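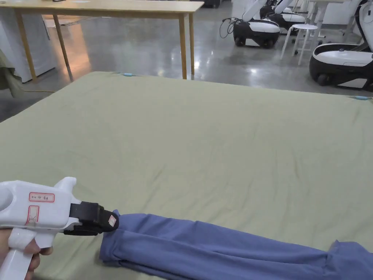
21/06/2025

Radio workshop notebook, evening music show

Long one today, so I'm typing it up before I forget which take was which.

We started on the string quartet segment for the Nikau show. The running order had the slow movement going out right after the presenter's chat about the composer's summers in the country, and on paper that looked lovely. In my headphones it was a mess! The chat ends low and close, almost a whisper, and then the quartet comes in even lower, so you get this sag where anybody driving home will think the radio has died. I tried lifting the opening bars by a couple of dB and hated it (you hear the room come up with them, all that air and chair creak). Put it back the way it was. What worked better was trimming the chat so it finishes on the funny bit about the landlady, with a short breath, then music. Saved as version 5. Please don't use version 4, it has the edit in the middle of the word "cello."

Running time with the new trim is 78 minutes for the whole program, and that's two over. I can get one of those back from the interview. The other has to come out of the listener letters, sorry to whoever picked them.

Interview next. Ifor Hopkin talking about restoring the old Desto harpsichord, and he's a dream to edit, he stops at the end of his sentences. The only trouble is that he taps the table when he gets excited, and he gets excited a lot. I went through and took out the taps that landed between words and left the ones that landed on them. After a while I started to like them. There's one right as he says "and then the lid came off" that I wouldn't remove for money.

He played us three little pieces on it, too. Notes for myself:

First one, the dance: use take two. Take one is cleaner but stiff as a board.
Second one, the slow one: take one, right up to the repeat, then join to take three. The join is on the low G and I can't hear it anymore, but somebody with fresh ears should try.
Third one: only one take, slightly sharp at the top because the tuning had started to drift. I'd still run it. It's got such a bounce to it!

Tempo question from last week, while I'm on it. I clocked the dance at 138 and the old Skurent recording feels much slower, but when I put the two side by side most of the difference was the ornaments. He crams more notes into the turns, so it sounds like it's flying. Don't cut between the two recordings for the comparison feature unless there's talk in the middle. I tried it straight and it made me seasick.

Then the archive transfer. The Nedelcu recital reel has been sitting on my conscience since May. The first side played fine once I'd cleaned the heads. Second side has a hum that comes and goes, and I spent far too long chasing it through the cables before I played the safety copy and heard the same hum there, in the same spots. So it's in the original, and my cables are innocent. I took a narrow notch out at the bottom and left the rest alone, you lose the warmth of the piano so fast if you get greedy. The applause after the encore goes on for 40 seconds and I'd like to keep all of it. Somebody near the microphone says something right at the end, I think in Romanian, and she sounds so happy. Can anyone tell me what it is?

Things I didn't get to:

The opening theme still needs a shorter version for the repeat broadcast. I've marked a place where it could fade, just before the horns.

Spelling of the second violinist's name for the web page. We have it two ways in two scripts.

The left speaker in the small room is buzzing again on low piano notes. It was fine on speech, so you won't notice it until you do something with a piano in it, and then you'll blame the recording like I did. I swapped the leads over and the buzz stayed put, so it's the speaker. Use the big room for anything that matters.

All of today's mixes are in the show folder, and the raw interview is backed up on the second drive. Next up for me is the letters segment, and I want to hear that low G join again first thing, with the volume down.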